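Re: [dining-program] Trays, plates and the utensil question
From: Jalen Achterberg
To: dining-program list
Friday, 4:12 PM

Anitha Chacko wrote:

> Hi all,
>
> We need to settle the tray setup before the October order goes in. Dirkgate is asking for one answer that covers both lunch rooms, and right now the two rooms do it differently. The north room sends out a tray with the plate already on it and the spoon and fork lying on the plate. The south room puts a paper napkin on the tray, the utensils on the napkin, and the plate goes on when the food is served.
>
> I would like to know three things from anyone who works the line or eats in either room.
>
> 1. Does the plate slide on the tray, and if so, does it matter?
> 2. Are the plastic spoons and forks holding up?
> 3. Should the utensils ride on the plate or next to it?
>
> Sevex has quoted us on 177 trays. I have not asked for a quote on plates because I don't know if we want to stay with the round ones.
>
> Anitha

Answers below, in your order. I worked both rooms last month, four days in the north and three in the south, so I have some basis for comparing them, though one week is one week.

On the plate sliding: yes, it slides. The trays are smooth and so is the bottom of the plate, and when you carry a tray with one hand the plate goes to whichever side is lower. The rim stops it. I did not see a plate go over the rim in either room. What does happen is that the plate ends up off in one corner and the tray gets hard to balance, and the people who notice it most are the ones using a walker with a tray shelf or carrying for somebody else. A heavy plate, say one with stew on it, makes this worse. A salad plate you hardly feel.

I tried a damp paper towel under the plate, folded once. It works. It also adds a step to every single tray, and the towel sticks to the plate when you pick it up, so I would not put it in the instructions as a regular thing. For the carriers with walkers it is worth doing. We could keep a stack of cut shelf liner for them in the drawer under the counter. I priced a roll at the hardware store on Bagheri Street and it was cheap enough that I just bought one. It is in the north room now, second shelf, behind the pitchers.

On the plastic spoons and forks, my answer is different for each. The spoons are fine. I went through the bin in the north room and didn't find a cracked one. The forks are where the trouble is. The tines bend outward after enough trips through the dishwasher, mostly the outer ones, and a bent fork will not pick up peas or anything else small. I pulled the bad ones and put them in a bag marked "do not use" and by Thursday somebody had washed them and put them back. If you are the person who did this, no harm done, but please leave the bag alone.

I think some of the bending is from how we load them. In the south room the utensils go in the basket handle down with plenty of room. In the north room they get packed in tight and lie across each other, and that is where nearly all of the bent forks came from. Before we order new ones I would like to try loading the north room baskets the south room way for a month. 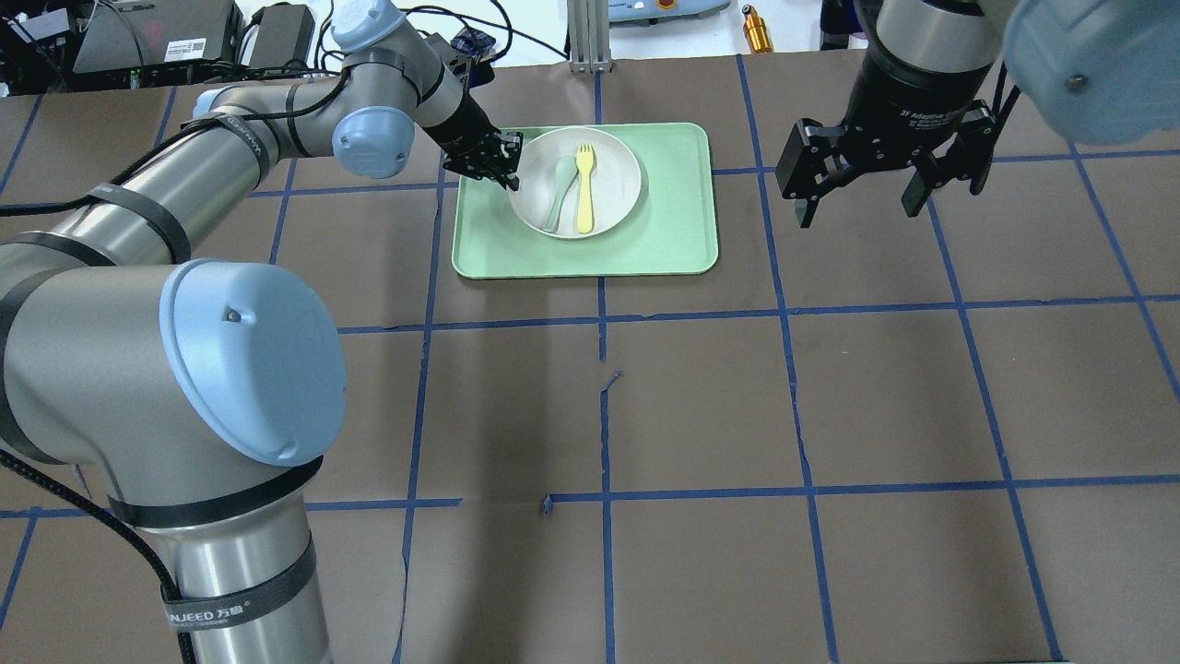 On where the utensils should ride, I started out in favor of putting them next to the plate and I have come around to a mixed answer. If the plate is empty when the tray goes out, the utensils can lie on it. It saves reaching for them separately, they stay off the tray surface, and one glance tells you whether the setting is complete. The problem comes at the serving counter. The server has to move the spoon and fork before any food goes down, and the server is wearing gloves that have been on the ladle and the bread tongs. The handles get sticky. I also watched a server tip the plate to slide them off and the fork went on the floor.

If the utensils are beside the plate, none of that comes up, but then you need room beside the plate. With the round plates pushed over to one side there is enough open tray for a spoon and fork to lie next to each other. With the plate dead center there isn't much on either side and the handles end up on the rim, where they get knocked off. So the plate position matters, and it should be in the instructions. I would write it like this:

Set the plate toward the right side of the tray. Spoon and fork go to the left of it, handles toward the person eating. Cup goes above the spoon and fork, in the far left corner.

Left-handed people can turn the tray around. Two people in the south room do this already and it gives them no trouble, apart from the cup being close to the elbow.

If we want to keep the north room habit of pre-setting everything on the plate, then the person who carries the tray should be the one to move the utensils, before the counter and with clean hands. It could be done, but it is one more thing to remember at the busiest point of the line, and I would vote for the side placement in both rooms.

Now about the napkins, which you did not ask about. The south room napkin under the utensils looks nice and it keeps them clean. It also blows off when the side door is open. If we go to the side placement I would put the napkin on top of the utensils or wrap them, and I don't think we have the hands to wrap. So, on top.

On the order itself. Is 177 the number for both rooms or only the north? When I went through the closet we had more usable trays than I expected. The green ones are in good shape. The old tan ones have rims that have worn down and a few have cracks at the corners, and a cracked corner holds food no matter how you scrub it. I would replace all of the tan ones and leave the green alone. If Sevex gives us a price break at a certain quantity then that changes things, and you would know better than I do. Their first quote came to $1,298 on my copy, but the second page was missing and I could not tell if that included delivery.

I would also ask them for a sample before we commit. The last time we ordered through Clundo the trays were listed as the same size and came in slightly larger, and they would not go into the rack unless you put them in at an angle. We used them for 2 years that way. Please, somebody take one of our trays and hold it up against the sample, and then put the sample in the rack with the door closed.

As for plates, I would stay with the round white ones. I know the divided plates came up at the last meeting. They are good for keeping the sauce off the bread, but they are heavier, they don't stack with what we have, and the people who asked for them were mostly asking for smaller portions of the sauce. We can do that with a smaller ladle. There is one in the south room that hardly gets used, and I can move it over on Monday if there are no objections.

A few smaller items while I am at it:

The tray stack by the door should be no more than 7 high. Past that it leans, and the top ones are out of reach for anybody seated.

Plates should go out dry. A wet plate slides a lot more than a dry one, and the tray gets a puddle under it. The drying rack in the north room needs a longer wait than we are giving it. If lunch is at noon, the breakfast plates should be out of the washer by 10:30.

The brush for the tray rims has lost most of its bristles. I'll bring a new one.

The utensil bins need labels on the front as well as the top. Once they are on the upper shelf you can't read the top, and people take them down one after another to find the spoons.

Anitha, if you can hold the order until the end of next week, I will do a proper sort of the tan trays and send you a number to put on the form. I need one other person for that, for an hour or so after lunch cleanup. Reply to me directly and not to the list, please.

Also, does anyone have the key to the tall cabinet in the south room? I was told the spare plates are in there, and I would like to look before we buy any.

Jalen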